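Starasel Seasonal Travel Notes: Data Card

Release notes and reuse guidance for the Malholm regional edition 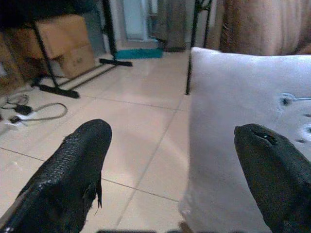

Readers of the previous edition asked whether the bloom dates could be trusted for booking purposes, and one, Esteban, wrote that the lavender entries for the Murance valley ran a full week ahead of what visitors found on arrival. The dates in that part of the collection have been revised, and the revision is described under Known Limitations.

Summary

Starasel Seasonal Travel Notes is a collection of short written observations on flowering fields, orchards and public gardens of interest to visitors. The present edition covers Malholm and the Murance valley. It contains 2310 notes, of which 2068 have passed editorial review. The remainder are included with the status "pending" and should be left out of any published itinerary.

Intended Use

The collection is intended for travel writers, local visitor offices and developers of trip-planning tools. It may be used to estimate when a given site is likely to be in flower, to compare sites within the same district, and to prepare printed or online guides. It is not a forecast. Users who require current conditions should contact the site before travel.

Contents

Each note is stored as one row in a comma-separated text file. The fields are as follows:

site_name: the name of the field, orchard or garden in local use
district: Malholm or Murance
plant: common name in English
first_color: earliest month and part of month in which flowers were reported
peak: part of the season judged best for a visit
access: public, by arrangement, or roadside view only
note: free text, 200 characters at most
status: reviewed or pending

Empty fields are left blank. The word "none" in the access field means that the landowner does not admit visitors, and such sites must not be listed as destinations.

Collection and Review

Notes were submitted through a standard form between April and the close of the season. Reviewers compared each submission with earlier entries for the same site and returned it to the contributor where the two disagreed. Spelling of place names follows local road signs. Contributor names were removed before release.

Known Limitations

Coverage is uneven. Murance accounts for 401 notes, and most of these concern sites within walking distance of the valley road. Higher farms are poorly represented. Lavender dates for the valley were previously taken from the lower slopes only; they now carry separate entries for the lower and upper slopes. Sunflower fields are rotated from year to year, and a site listed as planted may be under another crop at the time of a visit.

Opening hours, parking charges and bus times are outside the scope of the collection.

Terms of Reuse

The notes may be copied and adapted with credit to Starasel Seasonal Travel Notes, Malholm edition. Adapted versions must retain the access and status fields.

Corrections

Corrections should be submitted on the standard form, quoting the site name, the district and the field in question. Changes accepted after the April cutoff are held for the next edition.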